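Library room bookings, petition thread

demar_joe
Signed this morning, number 2216. For anyone who missed it, Tutetmont council wants to charge the LGBT youth group for the library room from May, while the chess club and the knitters still get it free. How is that fair?

Lula8
Signed and shared! My eldest went to that group for two years and it did her the world of good. Hema Poduval started the petition and she's lovely, do say hello if you see her.

rowbotham_j
I'm going to be the awkward one. The letter says any group with paid staff gets charged, and they've got a paid worker. I don't like it either, but calling it discrimination without reading the rules won't help.

demar_joe
Fair enough Joanne, but the homework club has a paid tutor and they've not had a letter. I rang and asked.

rowbotham_j
Didn't know that. Then put it in the petition, because it's a better argument than anything in there now.

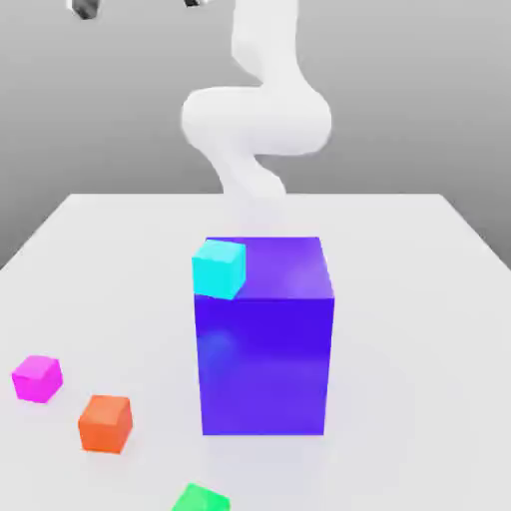 Lula8
The petition wording does need a tidy, I agree with Joanne there (sorry Hema!). It wanders all over before it gets to the room charge, a bit like that white arm bending its way up from the table. Put the homework club in the first line and I bet we get another 100 names.

hema_p
No offence taken! Rewriting it tonight after tea, will post the new version by 8.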